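# 工具柜门老是自己弹开，磁吸换哪种？

**版块：五金与工具收纳**

### 楼主 钝刀切菜

车库里有一个 Cellstead 的铁皮工具柜，双开门，门板宽 300 mm，买来三年多。原装是那种塑料壳的小磁碰，里面一条黑磁条夹两片铁片。最近右边那扇门关不住，车库卷帘门一拉，地面一震它就慢慢开了。

我拆下来看，磁条没碎，两片铁片有点锈。拿砂纸磨过，装回去好了两天，又不行。

想直接换掉，现在看中两种：

1. Uveo 的双头磁碰，外形和原装差不多，孔距也一样。
2. 自己买沉头的圆片强磁，用螺丝固定在柜框上，直接吸门板。

门板是铁皮的，用第 2 种连吸片都省了。有没有人这么装过？会不会太紧拉不开？

### 2楼 螺母一筐

先别买。铁皮柜的门关不住，一半是合页的问题。你把磁碰整个拆掉，门推到快关上的位置松手，看它往哪边走。自己往外走就是柜体歪了，换什么磁铁都只是硬拽着。

### 3楼 老周修门窗

同意楼上。柜子底下四个脚调过没有？车库地面一般都往门口找坡。

### 4楼 钝刀切菜（楼主）

试了，松手以后往外走，走得很慢，到开一掌宽的地方停。脚是固定的，不能调，只能垫。

柜子装满了东西，搬空要半天，所以还是想先从磁铁下手。

### 5楼 半寸管

沉头强磁我装过，说一下经验。

直接吸铁皮门，第一是响，每次关门“当”一声。第二是门板漆会被磕掉，磕掉以后那一圈就开始锈。第三是磁铁本身脆，镀层一破就掉渣，渣还吸在磁铁上，抹都抹不下来。

我后来在门板内侧贴了一小块薄的绒布胶带，响声没了，吸力也小下来一截，正好。胶带大概半年换一次。

螺丝别用电批打到底，手拧，拧到不晃就停。我第一片就是电批拧裂的。

### 6楼 北窗工作台

强磁吸薄铁皮，标称吸力要打很大折扣。卖家写的数字都是吸在厚钢板上、正面垂直拉测出来的。柜门铁皮薄，磁路走不满，再隔一层漆，一层胶带，剩下多少很难说。楼主不用担心拉不开，倒是可能担心不够。

买之前拿一片随便什么磁铁，先吸门板，再吸台钳底座，手感差别很明显。

### 7楼 半寸管

> 楼主不用担心拉不开

这个我不同意。我那扇门就是拉不开，拉手在门板中间，磁铁在最上角，一拉门板先弯再弹开，时间长了门角都有点变形。薄铁皮吸力打折是对的，可是铁皮薄也就软。位置要离拉手近，这个比选多大的磁铁要紧。

### 8楼 北窗工作台

位置我同意。你那个变形我觉得还是磁铁买大了。你用的多大的？

### 9楼 半寸管

直径 12 mm 的，上下各两片。后来上面拆掉一片，下面拆掉一片。

### 10楼 北窗工作台

四片当然拉不动……

### 11楼 Sándor Medve

我在 Molefe 配件店的柜台上干过几年，柜门磁碰卖得很多，说说原装那种为什么会变弱。

塑料壳里的黑磁条是铁氧体，正常用不会自己退磁。变弱通常是下面几个原因：

- 两片导磁铁片锈了或者歪了，和吸片贴不平。磁碰靠的是铁片的端面去接触，差一点缝就差很多。
- 磁条在壳里往后缩了。壳子里有个小卡台，塑料老化以后断掉，磁条被顶进去，铁片跟着退。
- 门上的吸片螺丝松了。吸片应该能稍微晃一点，这样才能自己找平，但是晃得太厉害就贴不上。

楼主说砂纸磨过以后好了两天，我怀疑是第二条。把磁条往前推一推，后面塞一小片硬卡纸试试，不花钱。

另外磨铁片不要来回乱磨，把砂纸平放在玻璃上，整个磁碰倒扣着推，两片才会在一个平面上。

### 12楼 钝刀切菜（楼主）

刚去看了，卡台真断了一个。磁条能前后动。

塞了卡纸，现在比之前紧，卷帘门拉了几次没开。先观察。不过塑料壳都断了，估计也撑不久，还是得换，就买 Uveo 那个？

### 13楼 螺母一筐

卡纸潮了会软，换成一小段扎带头塞进去。

### 14楼 Şengül Değirmenci

Uveo 双头的我家里厨房柜用着，木门，没出过毛病。铁皮柜没试过。提醒一句，它有两个版本，一个壳体矮，一个壳体高，孔距相同，包装上看着也差不多。买高的那个，门会关不严，差几毫米。下单前量一下柜框内沿到门板的距离。

### 15楼 老周修门窗

我不太赞成在车库用磁碰，哪种都一样。车库里锉铁、切铁，铁屑全往磁铁上跑，不出几个月端面上就一层毛，关门就隔着一层东西。要我就换机械的，滚珠碰锁或者按压弹簧扣，Clenis 那种双滚珠的就行，力可以调，两边各有一颗螺丝。

### 16楼 半寸管

滚珠的装在铁皮柜上，门上那个舌片对位很麻烦，高低差一点就刮。门下垂以后还得重新对。我嫌烦。

### 17楼 老周修门窗

门下垂本来就该修合页，不能怪碰锁。先把舌片的孔开成长孔，对好了再拧死，十分钟的事。

### 18楼 半寸管

铁皮上开长孔，十分钟？你有手工锉和台钻在手边可以，楼主柜子还装着东西呢，铁屑全掉里面。

### 19楼 老周修门窗

门可以卸。合页销子往上一敲就出来。

### 20楼 北窗工作台

两位说的都能用，看楼主车库里干不干铁活。楼主平时做什么？

### 21楼 钝刀切菜（楼主）

基本是修自行车，偶尔锯木头，很少动铁。角磨机一年用不到几回，用也是拿到外面。

所以铁屑问题不大，先走磁碰这条路。内沿到门板我量了，矮的那款能放下，高的放不下，谢谢 14 楼，我购物车里放的正好是高的。

### 22楼 螺母一筐

顺便把柜子前面两个脚垫一下，让它稍微往后仰。不用搬空，撬棍前面一抬，塞一片薄钢板或者硬塑料片。垫完门自己就往里走了，什么磁铁都轻松。记得抬之前把顶上的重东西拿下来。

### 23楼 Sándor Medve

楼上这个办法是治根的。补充一点，两只前脚垫的厚度要一样，垫完拿水平尺横着看一下。柜体一扭，两扇门就一高一低，中缝上宽下窄。

### 24楼 钝刀切菜（楼主）

10月5日（星期二）更新：

磁碰到了，Uveo 矮款，买了两个，左右门都换掉。孔距确实对得上，原来的螺丝偏短，换成新配的。吸片装的时候先不拧死，关一次门让它自己贴平，再打开拧到还能稍微晃。

前脚各垫了一片塑料垫片，门松手以后往里走了。卷帘门来回拉了几趟，两扇都没动。

单个磁碰的力我用弹簧秤挂在拉手上拉了一下，左门比右门重一点，估计是左边吸片贴得更平，懒得再调。

拆下来的旧磁碰没扔，磁条抠出来还能用，准备粘在水桶把手上捡地上的钉子。

### 25楼 半寸管

那磁条外面套个塑料袋，捡完翻过来一脱就掉了，不然清钉子清到烦。

### 26楼 车棚二号

借楼问一下，我的柜子是不锈钢门，磁铁吸不上，能用磁碰吗？

### 27楼 北窗工作台

能。磁碰带的吸片是铁的，磁铁吸的是吸片，跟门板什么材质没关系。只是吸片要打孔固定，不想打孔就用结构胶，粘之前酒精擦干净，粘好放一晚上再关门。

### 28楼 老周修门窗

胶粘的吸片我见掉的多。不锈钢面太光，要先用砂纸打毛。能铆还是铆。

### 29楼 车棚二号

铆枪没有，我先打毛再粘。掉了再来汇报。

### 30楼 Şengül Değirmenci

粘的时候吸片先吸在磁碰上，背面抹胶，再把门关上压住，位置就不会错。中间垫一层保鲜膜，省得把磁碰也粘上。

我这边也换完了，工作间里一个矮柜，门宽 197 mm，一个磁碰够用，再多就开着费劲。小螺丝和垫片以后都归到柜子里，不往台面上摊了。

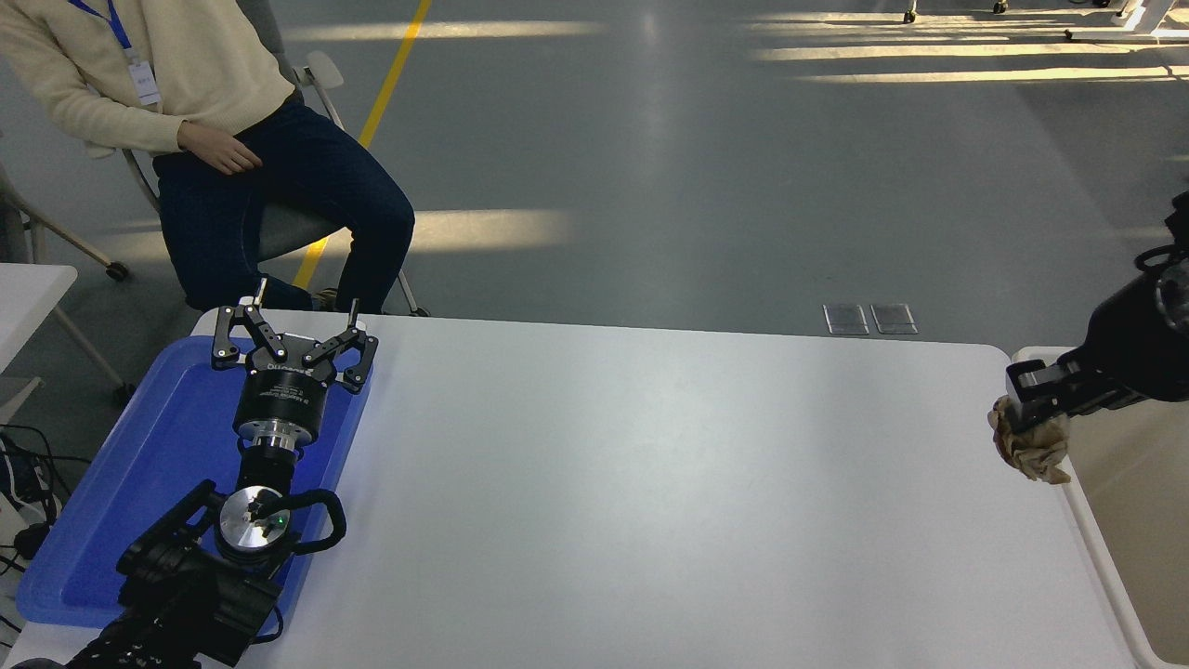 ## 本版块其他帖子

- 抽屉滑轨加润滑脂以后反而粘灰，怎么清
- 洞洞板挂钩老是跟着工具一起掉下来
- 160 mm 的拉手换到旧孔上，差几毫米怎么补
- 沉头螺丝滑丝，取出来的几种办法
- 11月团购合页登记，要的在楼内回复型号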